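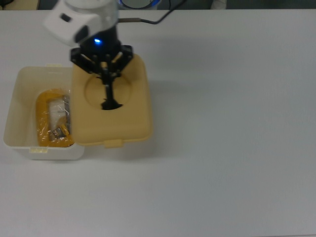

How do I keep lids matched up with plastic storage boxes?
I have a closet full of the things and every time I want to close one I end up trying lid after lid. Most are square or close to it, with the rounded corners, and they all look like they should fit until you press down and one corner pops back up. What do you all do about this? I would like to stop buying new boxes just to get a lid that works.

flillesside2122
Write the same mark on the lid and on the box, and do it today while you still have a pair in your hands that you know goes together. I use a paint pen because regular marker rubbed off mine within a month. The mark goes on the underside of the lid and on the bottom of the box, so it doesn't show when they're on a shelf. I started with letters and ran out of patience around the middle of the alphabet, so some of mine have shapes (there is a box with a fish on it, and yes, a lid with a fish).

Before you mark anything, sort by brand. Turn everything over and look for the name or the little mold number. I had a stack of Rodwood boxes and a stack of Nirnel boxes that I would have sworn were the same, but the Nirnel lids are a hair wider and the latch tab sits in a different spot. You can force one onto the other and it'll hold overnight, then you come back and it's sprung open and whatever you had in there has dust on it.

Also, empty boxes should be stored with the lid on. I know it takes up more room. I tried nesting them with the lids standing up behind in a file rack, and that worked great until my family started putting things away.

petersen369
just buy all the same kind. I threw mine out and got one size and now any lid fits any box. done

Nirnel_fan
Agree with the paint pen! One thing to add though, sometimes it's the right lid and it has warped. Mine did that after going through the dishwasher on the bottom rack, so now I wash them by hand in warm water and let them dry flat on a towel. If a lid is only a little bent you can run it under hot tap water for a bit, press it onto its own box, and leave a heavy book on top till the next morning. Worked on 3 out of the 5 I tried. The other two went into the garage as trays for screws and paintbrushes, so they still earn their keep.

And check what's inside before you blame the lid! I keep small stuff in zip bags and if there's air in the bag it pushes up right in the middle and the latch won't catch. Squeeze the air out, lay the bag flat, and try again. I also put cords and anything curly in first with the flat things on top, otherwise they creep up over the rim when you're closing it (ask me how many times I've pinched a charger cable).

For old boxes with no lid at all, I use them as drawer dividers. They're the perfect height for my bathroom drawers.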